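4. Setting out the peg and the socket

Read section 3 first if the pieces are still in their wrapping. This section covers the table, the placing of the two pieces, and the first fit. It was written from use, and where it disagrees with the leaflet in the Prerulby box, try both and see which one you believe.

4.1 What you should have

The black piece is the peg: an upright cylinder on a flat rectangular base. The white piece is the socket: a low square block with a round hole right through it. The leaflet calls them "self-explanatory." They are simple enough, but two people at Sirnville spent most of an afternoon with the socket on edge, so the word may be doing more than it should.

4.2 Choosing the table

1. Use a flat table with nothing else on it. Ours is 71 cm high and 145 cm long. The leaflet says any surface will do. I doubt it, having tried a folding table that bowed in the middle.
2. Take off any cloth or mat. A cloth bunches under the socket and you end up correcting the cloth.
3. Wipe the top with a dry cloth. Run your palm over it afterward, as crumbs and grit don't show up well on wood grain.
4. Push the base of the peg an inch or two across the wood, then the socket. If either one drags, wipe that spot again.

Note: The leaflet recommends a "contrast mat," sold separately. On brown wood the white socket is easy to find without it. The black peg is harder in poor light, but I'd move a lamp before I bought a mat.

4.3 Placing the pieces

1. Set the peg on the left, standing up, with its base flat on the wood.
2. Set the socket on the right with the hole facing up. You should see the tabletop through it.
3. Leave a wide stretch of bare table between them. The leaflet asks for a hand's width, which I found cramped.
4. Turn the peg base so that it sits at a slant to the table edge. The leaflet wants everything square. Square is fine for the first try, and after that it mostly teaches you to expect square.
5. Keep both pieces well back from the front edge.
6. Look across the table at the level of the wood. If the cylinder leans, there's something under the base.
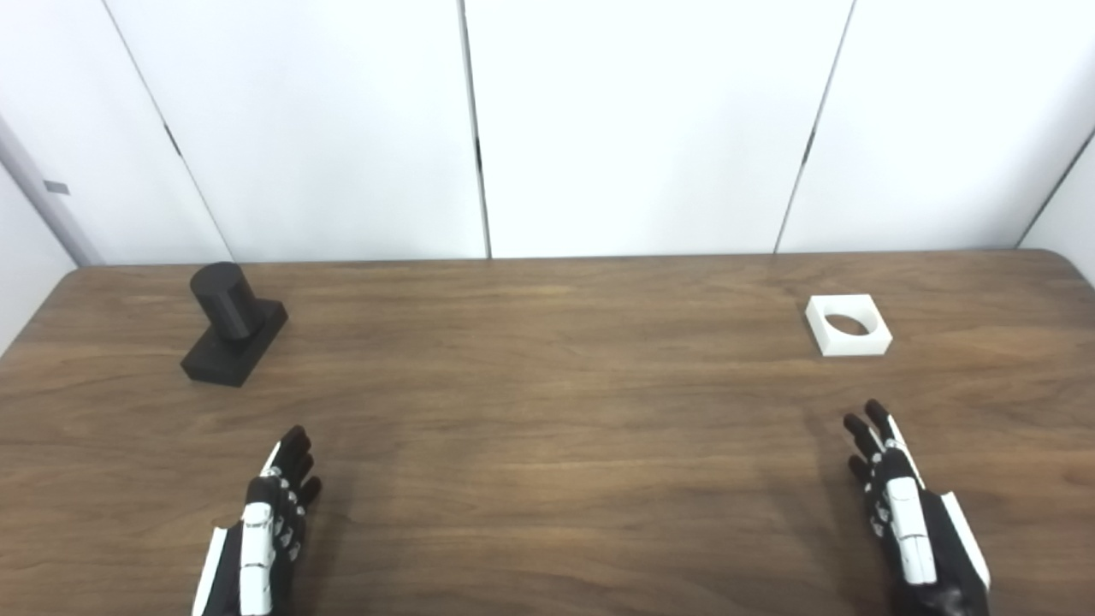
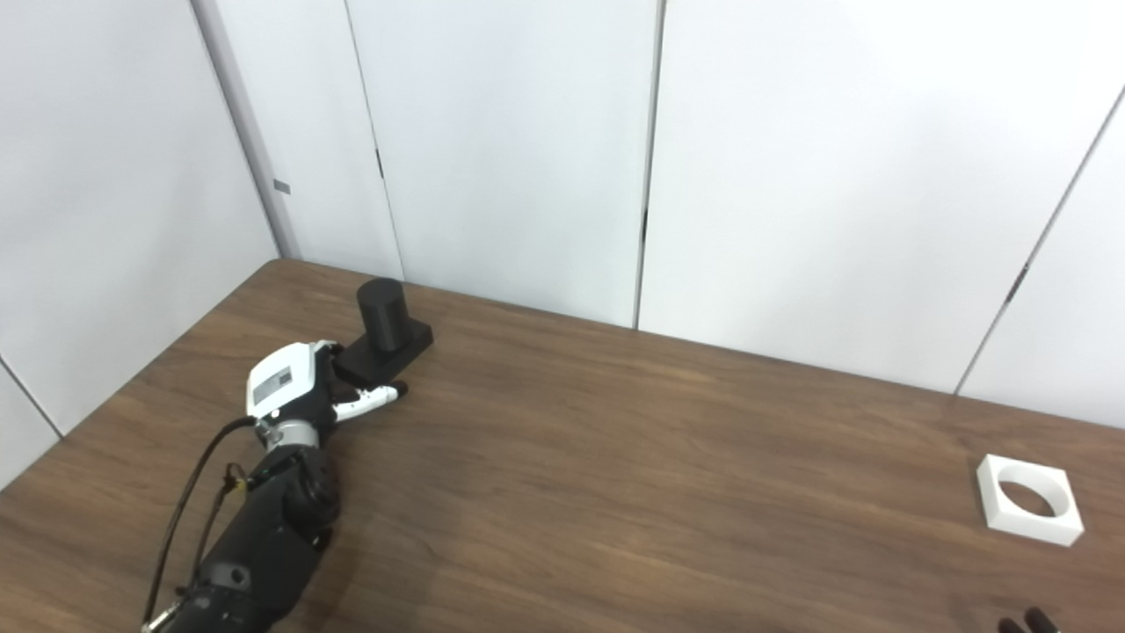
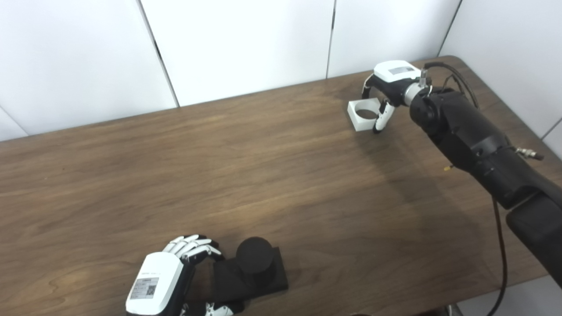
Xiaoyan Deng disagrees with step 4 and asked for that to go on record: start square and stay square until you've had a whole session without a miss, because with the base on a slant you can't tell a bad placement from a bad aim. I still think a slant is more useful early on, but I have no numbers to set against hers, and she hasn't shown me any either. Pick one and stick with it for the session.

4.4 The first fit

1. Check the rim of the hole with a fingertip. A burr on the edge feels like a scratch.
2. Lift the socket by two opposite sides. Keep your fingertips clear of the underside.
3. Bring it over the peg and stop just above the flat top.
4. Look down through the hole. The top of the cylinder should be centered in it.
5. Lower the socket without twisting.
6. If it catches, lift it clear and start again from step 3.
7. To take it off, hold the black base down with one hand and raise the socket with the other.

Caution: Don't press a socket that has caught. The leaflet says a "firm push" will seat it. It may, and it may also mark the rim, and from then on it will catch in the same place.

Caution: Fingers can get pinched between the socket and the base. Hold the sides.

4.5 If it won't go on

Try these in order.

Socket catches on one side only: give it a quarter turn and repeat. If the catch moves with the socket, the fault is in the hole. If it stays where it was, look at the peg.

Socket catches wherever you turn it: check the numbers on your packing slip. Peg and socket should match. One of the Berstead boxes came with a peg listed as 1477 and a socket listed as something else, and both had passed inspection, according to the slip.

Base slides away: wipe the table. Don't tape the base down unless you mean to leave it taped for every try that day.

4.6 Wear

The leaflet promises 1000 fits "without measurable change." It doesn't say who measured, or with what. Keep a tally on paper, and look at the rim whenever you put the set away. Amarachi Edet keeps her tally on the inside of the box lid, which at least can't be separated from the box.

Do not oil either piece. Akande sells a spray for this set and I have not found a use for it.

4.7 Putting away

1. Lift the socket off the peg before you move either one.
2. Wipe both with a dry cloth.
3. Pack the peg first, base down, and lay the socket flat beside it. The printed diagram shows the socket stored on the peg, but the lid of the November box won't close that way.

Go on to section 5 for fitting from the opposite side of the table.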